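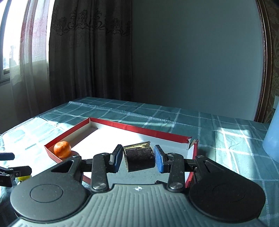
The Skusley Rainy Day Jar

I designed this one for my own kitchen shelf, after yet another week where the fun money had vanished by Tuesday lunchtime (coffees, mostly, and a parking ticket I'm still cross about). It's a chunky glass jar with a cork lid, and it comes with 54 little cards, each with a cheap or free thing to do written on it. Pull one out, do what it says, put the money you didn't spend in the jar. Easy!

My friend Shahla Nazari wrote a good half of the cards and she's far more inventive than me – the charity shop outfit swap is hers, and so is the breakfast picnic. None of them should cost you more than £5, and plenty cost nothing at all. There are seven blank cards too, so you can add your own.

The jar holds 900 ml, so there's loads of room for coins and the odd folded note. Wash it by hand please, and keep the cork out of the sink.

Colours: clear or Plumness (a soft purple, my favourite)
In the box: jar, lid, cards, pencil
Delivery: free if you collect from the shop

The clear ones are back in stock in September. If you'd like a name on the lid, pop it in the order notes and I'll write it on for you.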